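Brolach wants your packing bench, eventually

The Flarnik handling kit from Brolach went back on the price list on 2nd January, and the pitch has barely changed since last year: two arms, a camera at the wrist, and a promise that it will sort out the containers your staff hate handling. Thin, flared, nested things, in other words. Anyone who has tried to get one tray off a stack with cold hands knows why that is a good thing to promise and a hard thing to sell.
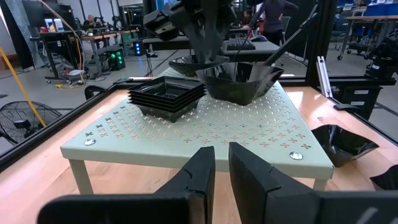
The quote we were given covers 300 hours of support, after which you pay by the visit. I asked what counts as a visit and got two different answers. The setup guide runs to 81 pages – fine, but ten of them are about lifting a single item, and the section on stacks that stick together tells you to call Sellia, the reseller. I would want that part in writing before I signed anything.

My other gripe is the word "any," as in "any container." Stiff square trays are one job. Something with a crumpled or folded rim is another, and the brochure treats them as the same line item. Ask for a trial with your own stock, including the bent ones, and ask who pays if it runs past the eight days in the offer.
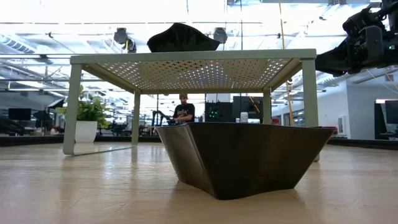
Aishwarya Kurian wrote to say I was being hard on it, and that her own trial at Nic Giolla was slow but steady once they stopped changing the container type in the middle of a shift. She would still not pay the full price. We have asked Brolach for the trial terms and will print them in the February issue if they arrive.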